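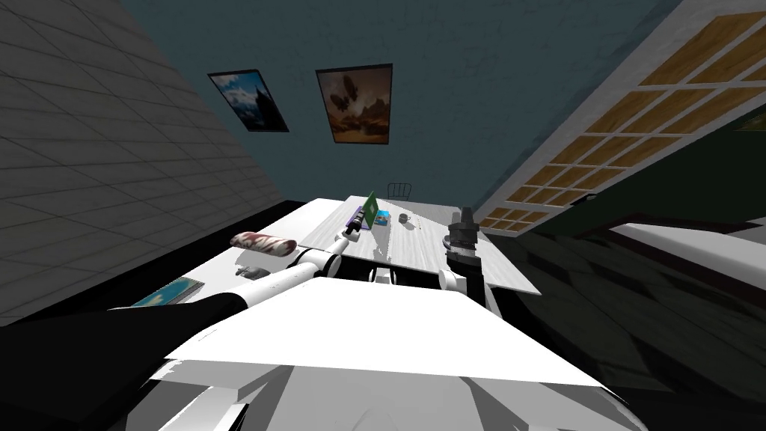
N.º 25 – página 40

Vallik, simulador de escritorio para robots de dos brazos
Prueba de taller. Texto: Dehua Ye
Versión analizada: la publicada el 9/1/19

En el taller compartido de Pravlow llevamos desde enero montando un robot de dos brazos sobre una base fija. Los brazos son del kit Jedum, el torso lo estamos haciendo en chapa plegada y las pinzas van por la segunda revisión. Antes de atornillar nada más quería probar los movimientos en pantalla, y para eso compré una licencia de Vallik. Cuesta 600 coronas, con actualizaciones durante un año.

La instalación no da problemas en un equipo corriente con tarjeta gráfica dedicada. En el portátil del taller, que no la tiene, el programa arranca pero avisa de que reducirá la calidad de las sombras. El instalador pide una cuenta y después se puede trabajar sin conexión.

Importar el robot es la parte más lenta. Vallik trae una plantilla de dos brazos y a partir de ella se cambian las longitudes, los límites de giro y las masas. Las piezas propias se cargan como mallas, una a una. Las del torso me entraron giradas y tuve que corregir los ejes a mano. El manual dedica a esto una sola página y da por hecho que uno sabe qué convención usa su programa de dibujo. Tardé dos tardes en dejarlo bien.

Las habitaciones ya vienen hechas. Usé la del muro de losetas grises, con la pared verde azulada al fondo y dos cuadros colgados. La mesa blanca se parece bastante en altura a nuestro banco, aunque la superficie es más lisa. Los objetos se arrastran desde una biblioteca: la taza gris, la caja azul y el rollo blanco con marcas rojas oscuras salen de ahí. Hay pocas herramientas, y para un taller se echan en falta un tornillo de banco o una caja de tornillería. Se pueden añadir mallas propias, con el mismo trabajo de ejes que he contado antes.

El control de los brazos es bueno. Cada articulación tiene su deslizador y también se puede mover la pinza directamente y dejar que el programa calcule el resto. Con el segundo método el codo izquierdo tomaba a veces una postura que en el robot real chocaría con el torso. Vallik lo detecta si se activa la comprobación de colisiones entre piezas propias, que viene desactivada. Conviene activarla el primer día, antes de guardar ninguna trayectoria.

El contacto es lo más flojo. Con objetos de caras planas la pinza cierra y sujeta sin más ajustes. Con los cilindros hay que tocar el rozamiento y bajar el paso de cálculo, y aun así el agarre depende mucho del ángulo de entrada. De 40 intentos con el rollo, con los valores de fábrica, di por buenos menos de la mitad. Al reducir el paso mejoró, a costa de que la simulación fuera casi 6 veces más lenta en mi equipo. Para ensayar un recorrido vale la velocidad normal. Para decidir la forma de los dedos yo no me fiaría de ella.

La cámara se puede fijar al robot o dejar libre. Acepta cualquier inclinación, algo que me vino bien para revisar la zona que queda entre los hombros y el borde de la mesa, donde pensaba pasar los cables. A raíz de eso moví la salida del mazo hacia atrás. Solo por ese cambio ya me ahorré rehacer una chapa.

La exportación de trayectorias genera un archivo de texto con tiempos y ángulos. El controlador de Jedum no lo lee tal cual: invierte el signo en dos articulaciones y espera grados, mientras que Vallik escribe radianes. Lo resolví con un programa corto de conversión que está en la carpeta común del taller. Pregunté al soporte y respondieron en un par de días que estudiarían añadir el formato, sin dar plazo.

También probé Li, un simulador más sencillo que se usa desde el navegador. Carga antes y cuesta menos, pero solo admite un brazo por proyecto y no calcula choques con el entorno. Para alguien que monte un brazo suelto encima de la mesa de casa puede bastar. En nuestro caso, con dos brazos que comparten espacio, se quedó corto enseguida.

A favor: control cómodo de los dos brazos, comprobación de colisiones fiable una vez activada, cámara libre, funcionamiento sin conexión.

En contra: importación pesada, manual escaso, contacto poco creíble con piezas redondas, exportación que pide conversión.

Seguiré usándolo hasta que estén montados los dos brazos. La licencia permite dos equipos – el del taller y el de casa – y se puede pasar de uno a otro desde la cuenta. Quien quiera ver el proyecto abierto puede pedirme los archivos en Pravlow; las mallas del torso todavía son las de la primera revisión y les falta el taladro de la tapa trasera.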